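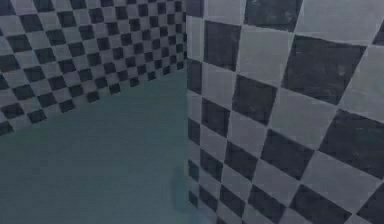 Keeping the Wister cell honest

Maya Sleiman looks after one robot cell at Hadgu, and most of her mornings with it begin in the simulator. The cell has a single arm with a camera on its wrist, and it moves pump housings from a tray to a test bench. Before she changes anything on the real one, she changes it in the model.

"The model is plain on purpose," she says. "It's got checkered walls and a blue-green floor. When I'm sorting out a camera I don't want scenery, I want edges."

The squares are dark grey and light grey. On the near wall they come out large and tilted, and on the far one they shrink towards the corner until they are packed tightly together. Sleiman likes having both in one view. "Near and far at once. If the lens settings are wrong, the lines on one wall will look fine and the other will bow. And the corner should be a straight line. I put a ruler on the monitor, which the younger ones find funny."

She came to the cell in February, when the firm that installed it, Nerside, handed over the last of the paperwork. The folder ran to 844 pages. She has read the parts on the wrist and the cabling, and keeps those in a separate binder by the door.

The fault that took up most of her first months was a small one. The arm would pick cleanly from one end of the tray and catch the lip of the housing at the other. The fitters had been correcting it by nudging the taught positions, and by the time she looked there were 68 of them, many adjusted more than once.

"Everyone had fixed the bit in front of them," she says. "I'd have done the same on a night shift. But the positions were all right to begin with. It was the camera mount. The real one had been swapped for a thicker plate and the model still had the old plate in it."

She measured the new plate, put the figure into the model, and went back to the original positions. Then she ran the arm at low speed with an empty tray, then with one housing, then with a full tray. It took her 11 days, fitted in between other jobs.

Her routine now is written on a card. She parks the arm, cleans the lens cover, checks the mount screws against their paint marks and looks at the cable where it bends behind the wrist. After that she loads the parked position in the simulator and looks at what the wrist camera ought to see. If someone has altered the model, she says, she usually spots it there.

"You get to know the view. In one position there's a big dark square up on the right with pale blotches on it, and that's my landmark. If it's moved, I go and find out who's been in the file."

The cable is the part she trusts least. The Floteck connector at the wrist is easy to seat badly, and a bad seat can pass a test at rest and drop out once the arm turns. She wiggles it by hand with the power off, then runs the wrist slowly through its full turn and watches the signal.

"People go straight to the software," she says. "Look at the plug first."

She is less sure about the gearbox. The fifth joint has been a little noisy since spring – "a sort of tick, nothing you'd stop for" – and she is logging it each week. Grease is due when the cell has run another 12 weeks, and she would sooner do it early.

The next shutdown starts on Mon 7 August. She plans to take the wrist cover off, replace the cable whether it needs it or not, and check the fifth joint while she can get at it. The model will be updated the same day, plate, cable and all, with a note of who did it.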